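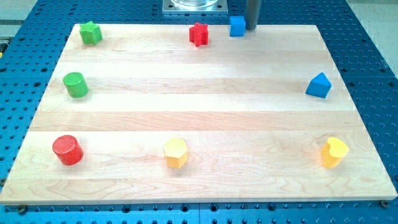
## Wetora block sets to reach nurseries in January

Wetora has confirmed that 1,676 sets of coloured wooden blocks will be delivered to nurseries in the Endik district in January. The sets include stars, cubes, cylinders and triangular prisms, in colours such as red, green and blue.

Dorottya Fodor, head of early learning at Wetora, said the shapes had been chosen with children aged 2 and over in mind. "Staff asked for pieces that can be sorted by colour or by shape," she said.

Nurseries wishing to join the second delivery should apply to the Athumani office, where 3,000 further sets are on order.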